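1/ Spent my whole morning on a trademark question and I need to vent a little. My client wants to call her soap line Ilus. Cute name! Short! Sadly, somebody filed for Ilus bath products back in May.

2/ She'd already ordered 770 labels. Please, please search before you print. The basic search is free and you can do it with your coffee.

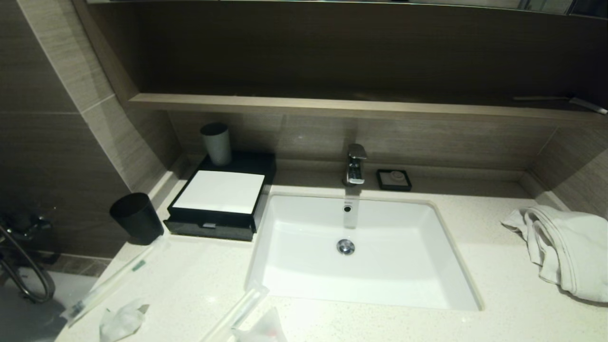
3/ And search for sound-alikes too. Eyelus, Illus, all of it. A different spelling won't save you if people say it the same way and the goods are close.

4/ Her backup is Hatirine, which I kind of love? Made-up words are usually easier to protect. Running the full search tonight, will post what I find.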